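Notes from the Vongate data collection, November 2023. We are gathering hand-held gripper demonstrations of small household tasks to train a manipulation policy. Posting what we changed and what it did to the numbers. Long thread.

Setup first. No arm during collection. An operator holds the gripper, does the task, puts it down. A wide-angle camera rides on the gripper body and records the fingers plus whatever is past them. Trajectories are recovered afterward from the video and the IMU.

Target for the first round was 90 usable episodes per task. Usable means the pose track holds from start to finish and the fingers are visible at the moment of contact. Anything else goes in the reject folder with a reason code.

First pass on the bathroom task: 69 usable. Most rejects were lost tracking. Small rooms with smooth white walls give the tracker very little to hold on to.

We tried the obvious fix and printed texture cards for the walls. Tracking improved. The policy also learned to look at the cards. Cards came down, those episodes went to a separate split, and I would not do it again.

What worked better was a slow mapping pass before the first episode. The operator walks the room with the gripper, tilts it up, down and to both sides, then returns to the start pose. It adds 31 seconds per room and only has to be done again if something large moves.

Ceilings turn out to matter in the map. A pipe, a bracket or a light fixture is a stable feature that no one bumps with an elbow. Counters get rearranged every episode. 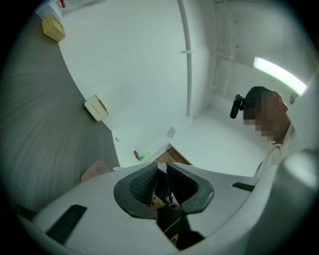

Gripper pointed up in a small white room. Fingers low in the view, pipe and light fixture past them, operator at right with face pixelated.

Faces are pixelated before the footage leaves the collection machine. Annotators only see the processed copy. Raw files are deleted once the pose track passes review, and the mask stays on for training as well.

One side effect: the pixelation pass runs frame by frame, so the blocks flicker if the detector drops out. We now hold the mask for 20 frames after the last detection. Slightly too much gets covered. Fine by me.

Exposure is still a problem. When the gripper tilts toward a light, auto exposure pulls everything else down, and the finger pads are already dark. Locked exposure fixes the pads and blows out the tube. We lock it, and accept the blown-out part.

Lens notes. The circular image has black corners, and we used to crop them. Stopped doing that. The crop threw away the outer part of the view, where objects often show up first on approach. The encoder handles the corners without trouble.

Operators. The instruction sheet used to be four pages and people skipped it. Now it is one page: start pose, task, end pose, and what to say out loud when an episode goes wrong. "Bad" is enough. The microphone catches it and the sorter flags the clip.

We keep failed grasps if the operator recovers within the same episode. A miss followed by a second attempt is useful – the first policy trained on clean episodes only would close on air and carry on as if it held something.

Jullholm is the labeling tool, Simões is the pose pipeline. They disagreed on timestamps for most of the first round. Cause was a rounding step in the export. If your gripper width and your video look slightly out of sync, check that before you blame the clock.

Next site is Bernar in December. Bigger rooms, more windows, so the tracking should be easier and the exposure worse. Same reject codes, so the two sites can be compared directly.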